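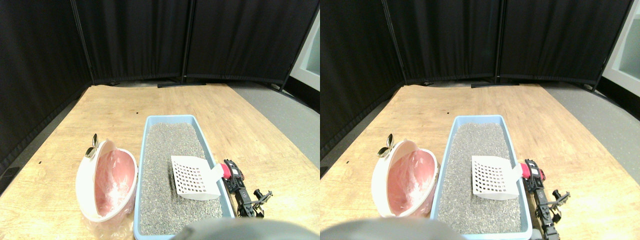 4 min read · 374 words in the first draft, more now

I've been going to my daughter's robotics club showcase for three years, and I've learned to bring a book. This year I also brought questions, which went over less well.

The club is doing household chores this season. The team names are as bad as ever (Lurkier, Mnguni, Jukico), and ours is called Luria, for reasons that were explained to me in the car and that I have lost. Luria drew the litter box. You get a pale blue box of gray litter, a slotted white scoop, a round white bin with a pink bag in it, and a gripper that is supposed to bring them all together. The bin lies on its side with the mouth turned toward the box, so the scoop can come at it from the side. Try that at home with your own bin and tell me how you get on.

My complaint with chore robotics is that the chore always gets tidied up before the robot meets it. We have two cats. The box lives between the dryer and the wall, in bad light, and half the job is getting down on the floor without putting a knee in something. On a table, with black screens behind it and a person watching every move, you've taken out most of what I'd pay to have done for me.

I said this to Bernice Acheampong, the club's coach, who has heard it before. Her view is that the kids need a version they can finish by spring. Fine. I'd just like the poster to say so. The poster says "The End of Scooping," and the grant application (I read it, parents are allowed to) mentions "solving pet care." The budget line was $1,279, and I know what a teenager costs per scoop, having raised one.

Now the part where I have to be fair. The scoop is a nasty little problem. A short handle lying on loose litter doesn't give a gripper much to work with, and if you push down on it the litter moves too. My daughter spent most of October on the pickup alone. Their log has 104 attempts in it for that one motion, and the notes next to them are better than anything I wrote at her age, or last week. "Closed too early." "Closed too early again, my fault." "Who moved the box." There is real thinking in there, and a fair amount of arguing — mostly about who moved the box.

What the log doesn't have is a column for whether anything got cleaned. I asked. A good run ends when the scoop is over the bin and tips. Whether it picked up what you wanted it to, or left half of it behind, goes in the comments if somebody feels like typing. I'd have made that the first column. One of the boys on the team said it was "out of scope," then realized how that sounded and had to go stand in the hall.

The write-up is due next month. I've offered to proofread it, on the condition that I can cross out "solving" wherever I find it. Negotiations are open. In the meantime the box by the dryer is still on the chore chart, and it's her week.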